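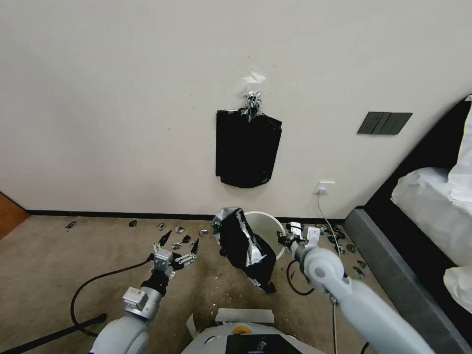 Griffiths Wall Pocket, large

I wrote to the shop asking if they'd ever make a bigger version of the small pocket, and a few months later Delyth Rowlands emailed me to say it was on the site, so I feel a tiny bit responsible for this one!

It's a heavy cotton pocket with two brass eyelets along the top and a flat base, and it comes in oatmeal, navy or moss. Mine is the moss. I keep dog leads in it, plus the mail I'm pretending I haven't seen, plus (since April) a truly silly number of seed packets. The seams are double stitched and the front panel has a bit of stiffness to it, so it doesn't sag open the way my old one did.

Size: 22 inches tall, 14 wide
Holds: up to 5 pounds
Hanging: two screws and wall plugs in the packet
Washing: cold, hang to dry, and please skip the dryer, I shrank my first one

The navy does pick up lint, I'll admit. My sister-in-law Mali has that color and goes over hers with a sticky roller every week.

Price is $50, or $70 for the pair if you want one for each side of the door. Orders go out from the Skesbridge workshop, and you can pick up there too if you email Delyth first.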